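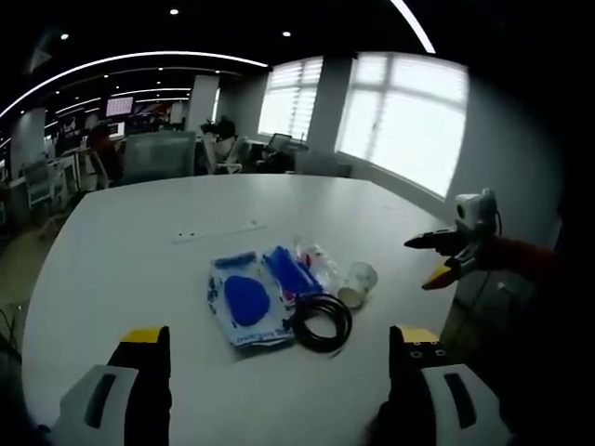 Grasp proposals keep landing on the wrong edge of clear packaging, and I would like advice before I change the whole pipeline
posted by moussa_oh in Perception and Planning

Our policy takes the wrist view and predicts a grasp point plus the opening width. On cardboard and cups it is good. On transparent things it goes wrong in a very regular way. Take the package in the middle of the table, with the blue sponge and the blue brush inside: the network sees two blue objects and proposes a grasp on the brush, as if the plastic did not exist. The fingers then close across the package at an angle and push it toward the coiled cable. The crumpled bottle behind the cable is worse, the only part that gets a confident score is the small red detail.

What I tried until now:
Color jitter in training, no change.
Adding depth from a second sensor. It returns holes on the bottle, so the planner treats it as free space.
Raising the confidence threshold. Then it refuses the bottle completely.

The data is human demonstrations with hand-held grippers, two people at one table. Is this a labeling problem or a model problem?

Omar Haddad

skekness_dev
Before labels I would check your lens model. With a wide lens like this the table edge is a curve. If you crop and resize without undistorting, a package near the center and the same package near the side have different shapes for the network. We lost a month on this in Skekness.

moussa_oh
Thank you. We do not undistort, but we train and deploy with the same lens, so I expected the network to learn it. Do you think it is still a problem?

skekness_dev
For the policy maybe no. For your planner yes, if it takes a pixel and converts it to a direction with a pinhole model. Print the reprojection error near the corners and you will see.

brondis77
I don't agree that the lens is the first suspect. The described failure happens in the center, where distortion is the smallest. For me it is simple: the network was never asked where the package ends. It was asked where the human closed the fingers, and this is a different question. Add a mask head for the full outer contour, transparent part included, and train both together. You will need to draw masks by hand for maybe one demonstration in ten, not for all.

zunstead_anna
I would be careful with the extra head. We did this in our Zunstead stack and the masks became beautiful, while the grasps stayed the same. The policy was free to ignore them. It started to help only when we fed the mask back as an input channel.

Omar, one question. Do you filter the second gripper out of the image? On the right side there is another hand-held gripper coming in, with the arm in a red-orange sleeve. If every demonstration of the bottle has the other gripper near it, your model can learn "gripper on the right, so target is on the right" and you will not notice until deployment.

moussa_oh
We do not filter it. I thought it is useful context, because at deployment there will be two arms as well. But there will be no sleeve, this is true. I can mask the arm and keep the gripper.

brondis77
Mask the sleeve, keep the gripper, yes. But please change one thing at a time. If you change the lens model, the masks and the arm in the same run, you will learn nothing from it.

skekness_dev
Agree with this at least :) And the depth holes are a separate bug. Missing depth must be "unknown" in the planner, never "free". It is a small change in the voxel update — I would do it today, before any training.

moussa_oh
I found it. The update was writing zero for invalid pixels, and zero was later read as free. After the fix the planner goes around the bottle. The grasp on the brush is the same as before, as expected.

Next run is with the arm masked and nothing else changed. After that the mask as input channel, on 4 object classes. I will post the success rates separately for clear and opaque objects, because the average was hiding the problem from us.

zunstead_anna
Please post also the opening width error. In our case the point was correct long before the width was.

moussa_oh
I will log both. The first run finishes tomorrow morning.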